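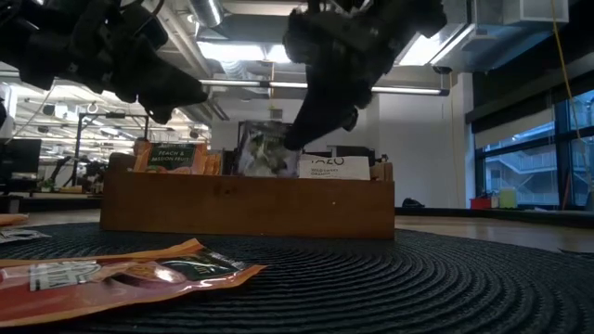
Tea packets in the wooden box.

July, 6:20 in the morning

Slept badly, up before the alarm. I had the hearing transcript open on the laptop last night until past eleven and that was a mistake. I'm writing this before work so it's out of my head.

The Pikex case is going ahead. The judge threw out two of the claims and kept the rest, so the people who flew on those planes before the grounding can keep suing over the fares they paid. I'm one of them, in a small way. I flew Druvitz out and back in the spring, when they were still telling everyone the door sensor fault was a paperwork problem. My ticket was nothing special. If there is ever any money in it I expect a voucher with an expiration date.

What kept me up was the maintenance part. The lawyers got hold of the bulletins Pikex sent to the airlines, and the first one came 80 days before the grounding. It says to inspect the cabin door sensors at the next heavy check. It doesn't say at the next stop, or that night. A heavy check can be more than a year off. Druvitz had 67 of the planes by then, the most of any airline, and the filing says it asked Pikex to keep the wording soft so it wouldn't have to pull aircraft out of the spring schedule. Druvitz denies this. Pikex says it doesn't comment on customer talks. I read both statements twice and they use three of the same sentences.

I don't know how much of it is true. I worked the ramp at Tzanetos for nine years before I moved to the parts desk, and I've seen bulletins worded soft for dull reasons. Sometimes the engineers don't know yet. Sometimes the part isn't available and there's no use ordering a check that ends with a plane parked and nothing to put in it. Still, I never saw one where the airline had a hand in the wording, or I never knew it if I did.

Evening

Parts desk was busy all day. Everyone wants the Tovico sensor, the replacement one, and we have none. Tovico moved the ship date again. We were promised 20 of them for the start of the month, then for the middle, and now the portal just shows a dash. I called and waited on hold through most of lunch. The woman who picked up was polite and read me the same dash.

The hangar wants them by next week for the first plane due back in service. It has been sitting on the far side of the field with its engines covered since the grounding. They run it up now and then and tow it a little so the tires don't go flat in one place. I walked out there on my break. Somebody has been keeping the windshield clean.

There was talk in the break room about whether people will get back on them. Most of the crew said passengers don't look at what type they're on, they look at the price. I said I would look. One of the mechanics said he'd fly it tomorrow, because no plane in the country has been gone over like that one has. He has a point. I'd want to see the sensor changed first.

Filled in the claim form after supper. It asks for the booking number, the seat, and whether I would have bought the ticket had I known. I left that last one blank for a while and washed the dishes. Then I wrote yes, probably, my sister's kid was graduating and it was the only nonstop. I suppose that hurts the case. It's what I would have done, so it's what I put.

Need stamps. Also call Tovico again when they open, they're an hour ahead of us.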